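I have been meaning to write about the bins for ages, and now that October has come and the evenings are drawing in I have finally run out of excuses. Regular readers will know the state of my odds-and-ends drawer (and the drawer below it, which is where the first drawer goes when it is full). Cables, bits of foam, little brushes I was certain I would need one day, all of it living together in a great tangle.

It was Igor Pešek who put me on to blue tubs. He moved to Drinton last year with hardly a cardboard box to his name, everything in plastic bins with proper handles, and I was so envious I could have wept! His rule is that you clear a table first, put the bins where you can reach them, and only then start picking things up. I had always done it the other way round, sitting on the floor in the middle of it all and getting distracted by old birthday cards.

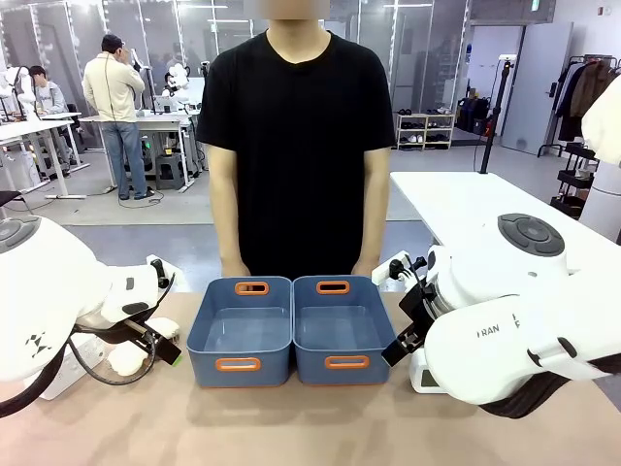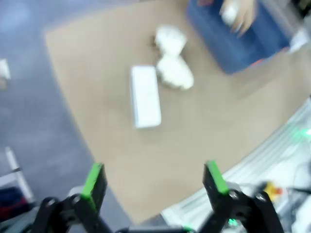 Blue bins and small white bits and pieces, with the orange handles showing in the first one.

I do love that slatey blue. The orange is a cheerful touch too, and it means you can spot the handles in a dim cupboard, which matters in our house as the bulb under the stairs has been gone since spring.

My one bit of advice is to give the soft things a bin of their own. Fluffy bits cling to everything, and if you put them in with the plugs you will be picking fuff off the pins until Christmas. Hard, square things can go in the other bin and be stacked quite happily.

I still have the sewing box to face, and a carrier bag from Jelbridge market that I haven't dared open. More on that when I've had a cup of tea and found the scissors.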